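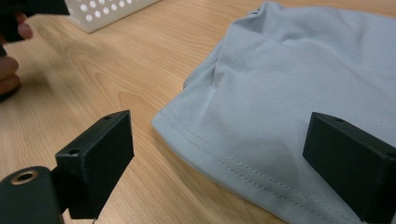 Can a finger shape chosen on a hand-held gripper be carried over to an arm without testing it again? In our trials the ranking of the finger shapes carried over, but the closing force and the approach height did not, and both had to be set again on the arm.

Figure 4. Hand-held gripper with block fingers, open at the hem of a grey-blue T-shirt on the wooden table.

October 2020
Sarmīte Kazlauskienė, Sreekumar Chowdary, Divya Kurup, Firouzeh Mohammadi

4. Finger and Controller Comparison

4.1 Hardware

Two finger shapes were compared. The block finger (Figure 4) is a black rectangular block with a flat inner face and softly rounded edges. The wedge finger has the same mounting pattern but narrows toward the tip, which lets it slide under a single layer of cloth. Both shapes fit the hand-held Guderura tool and the parallel gripper on the Hivon arm. The maximum opening was set to 55 mm on both devices with a mechanical stop, so that a recorded approach could be replayed without changing the width of the gap.

On the hand-held tool the operator closes the fingers with a trigger. There is no force limit other than the operator's grip, and no force is recorded. On the arm the gripper is driven by a motor, and closing force is taken from motor current. This difference matters for the results in Section 4.4, and we return to it there.

The camera is fixed to the tool body behind the fingers and looks along the direction of approach. The view contains both fingers at all openings. We kept the lens and exposure the same on both devices. On the arm, the bracket places the camera slightly farther back to clear the wrist — a change that shifts the image position of the fingertips by a small, constant amount. We corrected this with a fixed offset measured once per mounting.

4.2 Garments and task

The garment set holds 32 items: T-shirts, dish towels, pillowcases and light sweaters. Each was used in the state in which it came to rest after being dropped on the table from a fixed height. No item was smoothed by hand. An item was dropped again only if it landed partly off the table.

The task is to grasp a hem or finished edge and lift it clear of the table. A grasp counts as a success if the edge stays between the fingers for the full lift and the following hold. It counts as a partial success if the edge is held but a second, unrelated layer is held with it. All other outcomes, including contact with the table hard enough to trip the force stop on the arm, count as failures.

We chose hems for two reasons. A hem is thicker than the cloth around it, so a finger that pushes against it meets some resistance. Its stitching is also easy for a camera to find. A double row of stitching, as on most of the T-shirts in the set, gives two nearly parallel lines from which the direction of the edge can be estimated even when part of it is covered by a finger. Edges with a single row, and the rolled edges on some of the towels, gave weaker estimates. We report these separately where the difference is large enough to affect the ranking.

In total we ran 868 grasps over both devices, both finger shapes and both controllers. Hand-held trials were divided between Divya Kurup and Shobha Namboodiri, who switched finger shape after every garment. Neither operator saw the arm results until all hand-held trials had been scored.

4.3 Controllers

Two controllers were tried on the arm. The first, Misard, replays the hand-held approach path relative to the detected hem and closes the gripper at a fixed point on that path. It makes one correction for hem direction before the approach begins and none after. The second, Poduval, runs a visual servo loop during the approach and closes when the estimated hem line crosses the midline between the fingers. Both send joint commands at 200 Hz. The camera is slower than this, so Poduval holds its last visual estimate between images and moves on the arm's own position readings.

Both controllers used the same hem detector. An early version of the detector mistook wood grain for a hem. The grain on our table runs in long, curving lines, and in some views a darker band of grain lay nearly parallel to the garment edge. Adding a check for a change in color across the candidate line removed most of these errors. The rest were on pale, honey-colored items, of which the set has few. Covering the table would have removed the problem, but the policy is meant for ordinary household surfaces and we left the wood bare for all trials.

Dark fingers helped here. They contrast with the table and with every garment in the set except one black sweater, and the detector masks them with a simple threshold. Screw holes in the upper faces of the blocks fall inside the mask and are filled in. The brass-colored ring on the tool mount does not pass the threshold and has to be masked by position. On the arm the ring is absent and the positional mask was left on anyway, to keep the two image streams the same.

4.4 Results

On the hand-held tool, the wedge finger gave more full successes than the block finger on thin cloth, and the block finger gave more on sweaters. The wedge tended to pass beneath the hem without lifting the second layer. The block pushed the hem ahead of it until a small fold formed, then closed on the fold. On thin cloth the fold often took in the layer beneath, and the trial was scored as partial. On sweaters the same fold was a stable grasp, while the wedge caught in the knit.

The arm gave the same ordering for both controllers. Success rates were lower overall, and the loss was larger for the wedge. Firouzeh Mohammadi reviewed the failed wedge trials and sorted them by cause. The largest group were contacts between the wedge tip and the table during the final part of the approach. A human operator yields when the tip touches the wood, lifts slightly and continues. The arm, under position control, does not yield, and the force stop ends the trial. The block finger has a broader end and was run with a higher approach, so it met the table less often.

We repeated the wedge trials with the approach raised. Table contacts fell, but the tip then passed over the hem in many cases and closed on nothing. We found no single height that worked for all garment types. A compliant mount for the finger is the obvious remedy — one was drawn up by Sreekumar Chowdary but was not ready for this comparison.

Closing force also had to be set again. Operators close firmly at first contact and then ease off when the cloth is secure. The replayed trigger signal contains this easing only as a small change in finger gap, too small for the motor to reproduce. With the force held at the level of first contact, thin hems were gripped well but the sweaters were marked. With a lower force, sweaters were undamaged and pillowcase edges slipped during the lift. We settled on the higher force for woven cloth and the lower for knits other than T-shirts, chosen by hand at the start of each trial. The reported arm results therefore include information that the controller did not obtain for itself.

Between controllers, the difference depended on how the garment lay. For hems resting flat against the table, Misard and Poduval performed alike, and Misard was faster. For hems raised by a fold or tuck in the garment, Poduval was clearly better. Misard uses a single estimate taken from a distance, and a raised panel of cloth behind the hem biases that estimate toward the camera. The fingers then close early. Poduval corrects the error as the view improves, until the near finger covers the hem. From that point it also runs on an old estimate, and its remaining failures are mostly of this kind.

Rolled towel edges were poor for every combination. The detector found the edge, but the estimated direction changed from image to image, and Poduval sometimes oscillated across the approach axis. Reducing the gain stopped this and slowed all other grasps. We kept the original gain and count those trials as failures.

4.5 Effects of the view

The fingers hide part of the target in nearly every approach. With the block fingers open, the hem is visible in the gap and for some distance above it, but whatever lies beneath a finger is lost. When one block overlaps the garment and the other is over bare table, the visible part of the hem runs through the gap and disappears under the overlapping block. This is the usual geometry for an approach from the side, and it leaves enough stitching in view for a direction estimate in most cases.

The wedge hides less, but its narrow tip is harder to locate. Tip position errors with the wedge were larger than with the block on both devices. Part of the wedge's loss on the arm may come from this source and not from table contact. The two causes were not separated in the present trials, and doing so would require a run in which tip position is supplied from the arm's kinematics alone.

Other objects near the work area had little effect. Baskets and spare gripper parts were allowed on the table during hand-held trials, and an operator's free hand could enter the view. The detector rejected hands by color. Shadows cast by a hand were rejected less reliably, and a sharp shadow edge on the wood was occasionally accepted as a hem for one or two images. Misard is exposed to this error if it falls on the image used for its single estimate. Poduval recovered from it in every trial where it was noticed, usually before the approach had covered half its length.

For the data collection described in Section 5 we used the block finger with Poduval. The wedge remains the better choice for thin cloth in a person's hand, and we expect to test it on the arm again when the compliant mount is available.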